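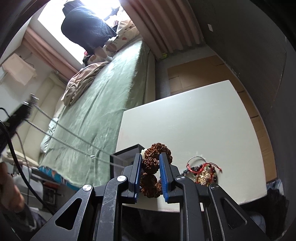
Bracelet of reddish-brown beads, white table

About Us

Hi, I'm Riaan Joubert, and I look into dead people for a living. My mother still asks me to put it some other way at weddings, so the sign on the door says Wendt Family History, and that's the name you'll see on your invoice too.

Wendt was my grandmother's maiden name. She's the reason I do this. When I was a kid she kept a biscuit tin of letters, funeral cards and one very stiff photograph of a man with an enormous mustache, and she would tell me a different story about him every time I asked. He was a ship's cook. He was a miller. Once he was a bigamist! Years later I sat down with the parish books and found that he was a miller, with one wife at a time, who had left a village called Hovska with his brother and ended up in a town where neither of them could read the street signs. I was hooked after that, and I've been at it ever since.

What we do

Mostly we trace families. You come to us with a name, a rough date, a scrap of something, and we go backward from there through church registers, ship lists, court papers, land records, old newspapers and whatever else will hold still long enough to be read. A lot of our work is with families who crossed an ocean somewhere between the potato years and the First World War, and a lot of it is with people whose names got spelled six ways along the road. I have a soft spot for those. One of my favorite clients had been looking for a Rosberg for years and the family was sitting in the census as Rostberg, Rossburg and (I love this one) Roast Bird.

We also read old handwriting. If you have a letter or a will you can't make out, send it over and we'll type it up for you, with the bits we aren't sure of marked in brackets. Old German script is my own specialty, and I can get through most Dutch and Afrikaans papers without swearing.

The other thing we do is unknown parents. Those jobs go slowly and I don't take on many at once. I'll tell you up front if I think the records are too thin, and I'd much sooner send you away with a few free tips than take your money for a blank page.
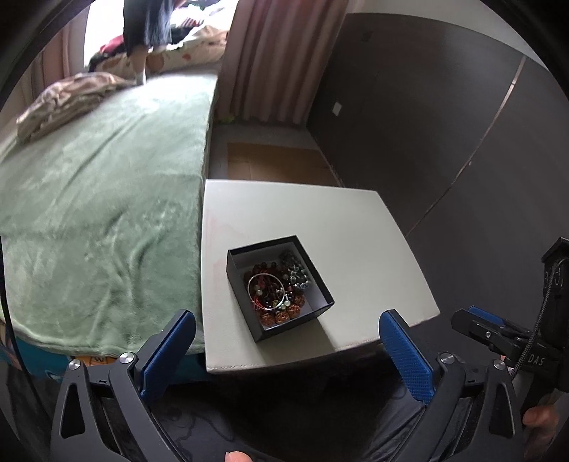 The little side table with the stitched top

Who we are

There are 4 of us now. I do the intake calls and most of the church book work. The others handle court and land records, DNA matches, and the writing up, which is harder than it sounds. You can have a perfect tree and still bore a family to tears with it. Our reports are meant to be read out loud at the kitchen table, with the sources tucked in at the back for the cousin who wants to argue.

I started out alone in February, in the back half of a shop on Tendetti Street, with a secondhand microfilm reader that hummed so loudly the neighbors knocked. We still have it. We still use it, too, when a film hasn't been scanned yet, and there are more of those than you'd think.

Our index

Over the years we've built our own name index from the Hovska registers, and it has 1,615 people in it at the moment. It covers baptisms, marriages and burials over a stretch of 70 years, with one ugly gap where a priest seems to have stopped writing down burials. (If your family has a diary or a Bible from that parish, please, please get in touch.) Lookups in the index are free. Send me a surname and I'll send you whatever we have, usually within the week.

How we work

I charge by the hour and I stop when you tell me to. The first call doesn't cost anything. After that I write you a short plan – what we'd search, in what order, and what we might not find – and you decide if you want to go ahead. Most people start small, with one grandparent or one puzzle, and come back later for more.

We cite everything. If a date comes from a gravestone and the church book says something different, you get both, and I'll tell you which one I'd trust. Family stories go in as well, marked as family stories. My grandmother's bigamist is in my own tree to this day, in a footnote.

And we don't put living people in anything we publish. If you'd like a tree online, we'll help you set one up with the living hidden.

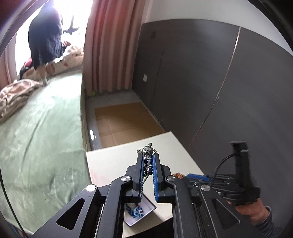 Come and see us

We hold an open table on the first Sunday of the month at 2 p.m., at the office, 44 Tendetti Street, up the side stairs. Bring your papers, your tangled notes, your aunt. There's coffee, and I usually bake something that leans to one side. You don't need to book, but if you have a document you want read, come early so we can get a proper look at it in daylight.

If you're too far away, email works fine, and so does a phone call. Leave a message if I don't pick up – I'm probably squinting at a film.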